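Coiling and strapping, revised

The notes I posted in January on cable storage were written for hanging storage, and I have since changed the method for anything that spends its day on the table. Hooks are fine for long-term storage. For a cord that gets used, put down and used again, a flat bundle is better. These are the revised notes.

Starting point: a light wood tabletop, a mix of power cables, a few braided cords in blue and white, and a snake plant in a white pot that has lived on the same table long enough to count as part of the layout. The table is also the work surface, so anything left on it has to be flat, stable and easy to pick up by the middle.

Round coil versus figure eight

A round coil made by turning the cable the same way every time puts a twist in the jacket with each turn. On a short cable you won't notice. On the 16-foot Volley extension the accumulated twist is enough to make the coil spring open as soon as the strap comes off, and the cable then lies in small loops that take longer to straighten than the coil took to make. Alternating over and under loops fixes the twist but is easy to get wrong, and an end pulled through the coil gives a row of knots.

A figure eight reverses direction at the crossing, so the twist in one half cancels the twist in the other. Lay the loops out on the table, cross in the middle each time, and strap the crossing. The result splays to both sides and lies flat. Mine come out at 15 inches end to end for the long cable. I make the short ones smaller by eye.

Strap placement

One strap, at the crossing, snug but not tight. A strap out on one of the lobes lets the other lobe open up. I use the red Clitell straps for white cable purely for contrast. The color does nothing else. Previously I used twist ties, and I have stopped: the wire core leaves a dent in softer jackets, and the cut ends scratch the tabletop finish.

Braided cord

Braid is a separate case. It has no jacket memory to speak of, so the coiling direction matters less, and the problem is the surface. Loose filaments catch on anything rough. Bundle the strands parallel, hold them together at one point, and let them hang straight before strapping. If you strap first and straighten afterward, the slack collects behind the strap. Frayed filaments should be trimmed with sharp scissors, close to the braid, and never pulled. The Ragab cord sheds more than the cord I had before it, though the weave is tighter and I prefer it overall.

Where things go

The plant stays near the back. It is top-heavy in leaf, and the pot has a small footprint compared with the spread above it, so a cable dragged around the base can move it. I route nothing behind the pot. Coils go on open wood, clear of the back rail, where the strap can be reached with one hand. The wood gets wiped with a barely damp cloth before anything goes back on it. Grit under a coil will mark a soft finish when the coil is rotated.
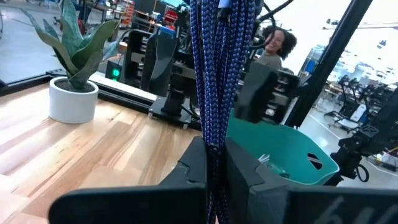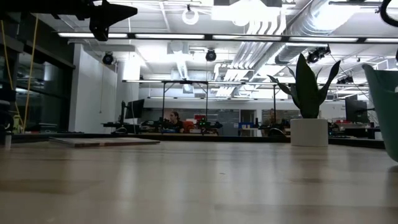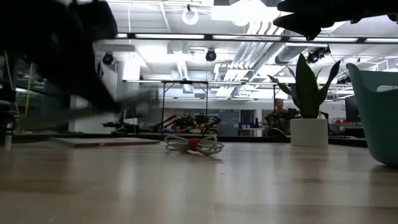
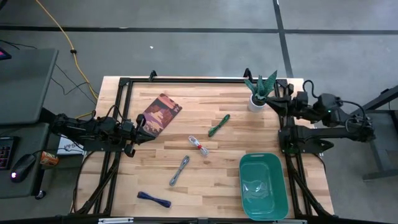

Does a cable need to be unplugged at both ends before it is coiled?

It should be, at both ends. Coiling toward a connector that is still plugged in pushes all the twist into the last section of cable, next to the strain relief, where it does the most harm. Unplug both, lay the cable out straight, then start the figure eight from the end you want on the inside.

Lengths and labels

Each cable gets a tag at one end, on the plug side, with the length and nothing else. I tried tagging both ends and the second tag only got caught in the strap. The Clarkik tags have a fold-over flap that sticks to itself and leaves no residue on the jacket. The ink is another matter. Regular marker rubs off within a month on the glossy side, so write on the matte side and let it dry before folding.

Straps come in several lengths. Six inches is enough for a single cable. For two cables bundled together I go up a size, and I would avoid bundling more than that. Pulling one cable out of a shared bundle disturbs the rest, and then the whole thing has to be redone.

Remaining problems

The flat bundle takes up more table than a round coil of the same cable. With several out at once this is a real cost, and I have started turning the bundles so that the long axis runs along the back of the table. Stacking works for a pair of similar size. Beyond that the top one slides.

The straps also collect lint on the hook side. An old toothbrush clears most of it. I have not found a good way to get braid filaments out once they have wound into the hooks, and for now I keep a separate set of straps for the braided cord and replace them when they stop holding.

Next revision will cover adapters and power bricks, which do not fit any of this.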